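Reading Wood Grain: Notes for Session 6
Introduction to Furniture History, Harpreet Li

Welcome back, everybody! I promised we would slow down this time and talk about wood itself, and I mean to keep that promise, even though I could happily have gone on about chair legs until November.
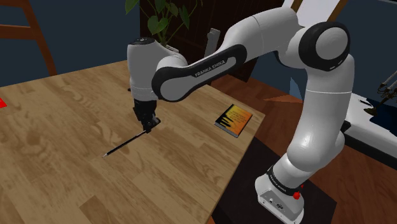 Reading time: 6 minutes

A tree adds a layer of growth each year, a paler band in spring and a darker one later in the season. Saw a log straight along its length, well away from the center, and those layers come out as arches and loops, what we call plain-sawn or cathedral grain. Saw it so the rings meet the face at a steep angle and you get calm, nearly parallel lines (quarter-sawn, and usually dearer, as more of the log is wasted).

Knots are simply the places where a branch grew out of the trunk. The grain has to flow around them, and you will often find swirls close by. Older makers liked to hide knotty boards inside drawers or at the back of a cabinet - do go and look, if your grandmother will let you pull hers away from the wall!

Color is trickier. Boards from the same tree can run from tan to honey to quite a deep brown, and when they are set side by side with staggered ends, the mix gives a top a lively look. Sunlight, wax and old varnish change things further, so please don't name a species from color alone. Ashraf Tazi's chapter on finishes is good on this, especially page 104.
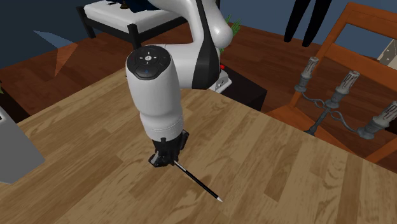

For next time

Read pages 104 to 186 in the course packet, and bring a pencil rubbing of the grain from any piece of furniture at home. Thin paper and a soft pencil work best.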